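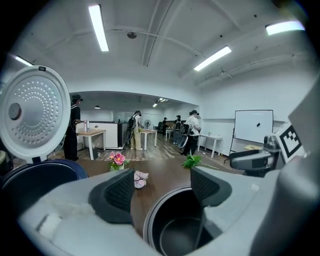

Lid open, pot out.

Rice cooker: which bits come off for washing?

I picked up two secondhand rice cookers for the lunch room at Gidier and neither came with a manual. They're different models. I've been washing the inner pot after each use and wiping the rim with a damp cloth, but the underside of the lid on the navy one still smells of old rice by the next morning. It has a metal plate full of little holes with a round valve in it. Does that plate come off, or do I clean it in place? I don't want to force it and break a clip. Also, is there anything I should do about the body under the pot? A few grains have gone down there and I can smell them when it heats up.

Posted by Fakivik

Unplug it and let it cool first. On most cookers with a hinged lid the plate does come off, but how it's held varies. Look for a tab at the edge or a rubber knob in the middle. If it's a tab, press it and tip the plate toward you. If you find screws, leave it on and wipe it.

Once it's off, soak it in warm water with dish soap for 2 hours and go over the holes with an old toothbrush. The vent often pulls out from the top of the lid as well, and that's usually where the smell is. Rinse it, dry it and put everything back before you cook again.

For the body, never pour water in. Tip the loose grains out and wipe the heating plate with a cloth you've wrung out well. If something has burnt on, rub gently with very fine sandpaper, then wipe the dust away. Dry the outside of the pot every time you put it back.

Atinga
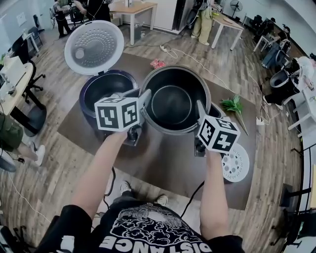

Diltine wrote that the vinegar trick is worth a go if the smell hangs around after washing. Put 200 mL of water and 2 tablespoons of white vinegar in the pot, run a normal cycle, then leave the lid up until it's all cool. Run it once more with plain water. And don't swap the pots between your two cookers, even if one drops into the other. They have to sit flat on the plate or you'll get burnt rice on one side.

just wipe it, mine's 9 years old and still going

Posted by rice_84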